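# The folding table, since January 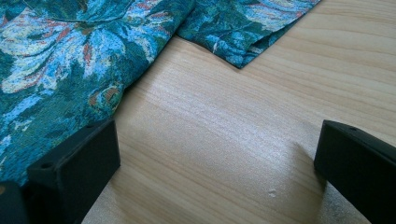

*Teal leaf print on the wood table, gripper open.*

So a few of you asked how things are going at work with "the robot thing," and I keep promising to write it up, so okay, coffee's made, let's go!

Quick background for anyone new. I fold and sort returns at Bavesik. Shirts, scarves, blouses, all of it comes back, gets checked, gets folded, goes out again. In January we started collecting folding data for Umiten, the folks building the machine that will take over the plain stuff. What that means for me is that for 2 hours a shift I fold with a hand-held gripper (two black fingers, you squeeze, they close) and it records what I do.

The first week I hated it. I can fold a blouse in my sleep, and suddenly I was poking at a sleeve like somebody eating peas with chopsticks. My best shift that week was 40 pieces. My wrist complained the whole drive home. It's gotten better! I hit 67 last month and Driss Fahmy, who has the table next to mine, still beats me every single time and is not quiet about it.

Prints are the worst, by the way. With a busy leafy pattern I lose track of where the edge of a sleeve is, and I end up feeling for the seam with my other hand, which we're supposed to keep out of the way. Plain cotton, no problem.

Now the part my sister keeps asking about: am I training my own replacement? Kind of, yeah. Management told us the folding jobs will shrink and that we'd move to inspection and mending. I've done the first half of the mending course and I like it way more than I expected. But inspection pays the same as folding and mending doesn't have a posted rate yet, and I've asked twice. Driss wants it in writing before he signs up for anything, and I'm with him on that.

Next meeting is at 2, so I'm bringing my list.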